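Search this site Search

Nail trimming intervals for indoor rabbits
February 21, 2026, by Savita Dhillon

I keep three indoor rabbits and have logged their nail trims since October. Indoor floors do very little to wear nails down, so the interval depends mostly on growth rate. Mine need a trim every six weeks in winter, a bit sooner in summer. The front nails grow faster on two of the rabbits and at the same rate as the back on the third, Suliria.

Dark nails are the slow part. The quick does not show from above, so I hold a penlight under the nail and cut 3 mm past the shadow. If the shadow is unclear, I take less and repeat in a week.

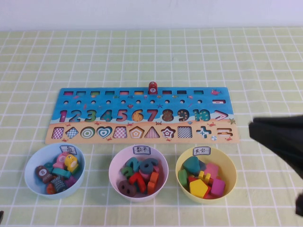
Tools

I use a Kuhlmann scissor-type clipper. The guillotine type crushed the nail slightly on thick back claws. Blades get replaced after 11 sessions. Styptic powder stays open on the table before the first cut.

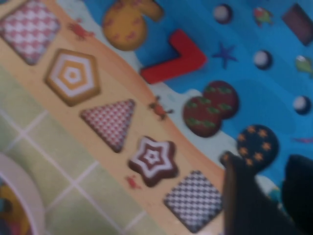
Shape pieces on the sand band, close up.

Handling

Hind legs must be supported at all times. A rabbit that kicks against nothing can injure its spine. I wrap the body in a towel, leave one foot out, and stop after two feet if breathing gets fast. The other two feet wait until the next day.

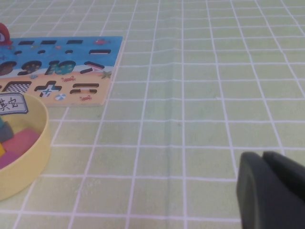 Stellar: Does the penlight method work on thick back nails? On mine the shadow disappears halfway up and I end up guessing.

2 comments
11 shares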